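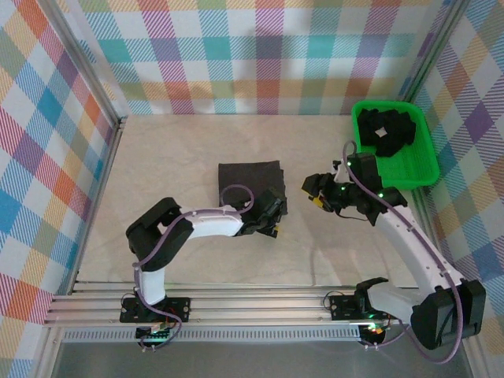

Kanyarat Duangkaew asked at the end of last session why we don't just record the good runs and bin the rest, it would save a lot of disk. Fair question, took up most of the break. Short answer: a policy trained only on clean runs never sees a cloth half off the pile, so the first time it gets one it has no idea what to do. Long answer is most of today.

Search this site Enter keywords Go

Session 4. Gathering demonstrations (cloth folding, two arms)

Reading for this week: the Gralico lab notes, sections on teleoperation and on resets. Skip the bit on calibration, we do that in July.

What we're after

An episode = one go at the task, start to finish. Joint positions of both arms, gripper opening both sides, camera stream, timestamp on everything. Plus the text label of what the task was. If the label's missing the episode is useless, doesn't matter how nice the fold was.

Target for the group is 400 usable episodes. Last year's set (Zidenus) had 901 recorded, of which a depressing number were thrown out for bad timestamps. Check the clock sync BEFORE you start. Not after the third episode. Before.

The task

Cloth from basket to worktop. Spread. Fold, fold again, square it up. Leave it as a packet, then on to the next one.

Write down where the episode ends. Sounds silly but last year half the group stopped recording when the gripper opened and the other half when the arm was back home. The model learned to dither over the finished cloth, opening and closing. Our rule: episode ends when both arms are clear of the cloth and still for 2 seconds.

Dark cloth is harder than it looks. Edges of a black layer on top of another black layer barely show up, people can manage it from memory of what they just did, the policy can't. If you couldn't find the edge from the camera view alone, you're using information the model hasn't got. So drive from the camera feed for at least part of your set. Slower, yes.

Variation

This is the part people get wrong most.

- Vary the starting heap. Pick it up, drop it, leave it. Don't arrange it.
- Vary where the basket sits, a few cm either way, bit of rotation
- Vary which arm goes in first. Right arm only for the basket is OK if it's the only one that reaches, but then say so in the log
- Do NOT vary the way you fold. One fold order for the whole group (sheet on the Pongsiri drive). Two people folding in different orders gives a model that averages the two and does neither

Last one came up with Kamol Somboon's set from the pilot. Lovely demos, each one different. Training loss fine, rollouts hopeless. We split his set by fold order afterwards and each half trained better alone than the whole lot together. Worth remembering when someone tells you more data is always better.

Mistakes and recoveries

Back to Kanyarat's question. Three kinds of bad run:

a) Operator slips, notices, fixes it, carries on. KEEP. Best data you'll get. Tag as "recovery".

b) Operator slips, gives up. Keep the file, tag "fail", it stays out of the cloning set. We may want it for the success classifier in session 6.

c) Hardware or logging fault. Dropped frames, cable snag, arm faulted. Bin it, note the time in the log.

Don't fake recoveries by fumbling on purpose in the middle of a good run, the model copies the fumble as well. If you want more of them, start the episode from a bad state: cloth already slipped, gripper in the wrong place, and record only the fixing. Somebody asked whether that counts as a full episode. It does, with its own tag.

Pace

Go at a steady speed. Long pauses while you think are the worst thing in the set, from the model's side it looks like "in this state, do nothing" and then it does exactly that, forever. If you need to think, think before you press record. We trim idle stretches in preprocessing but the Evum script only catches the ones at the begining and end.

Blocks of 18 episodes then swap operator. Past that people get sloppy, you can see it in the gripper traces, lots of little re-grasps.

Before each block

clock sync
both grippers open and close fully
cables have slack at full reach, esp. over the wrist
task label set
replay one episode from the last block and actualy watch it

For next time

Each pair brings one block, tagged, with log. Also one page on this: given a fixed afternoon on the rig, would you spend it on more starting heaps or on more recoveries? No right answer but I want to see how you'd test it. Plots welcome, keep them readable.

Session 5 is action chunking, so have a look at your own traces first and note how long one fold takes in timesteps. You'll need the figure in the first ten minutes.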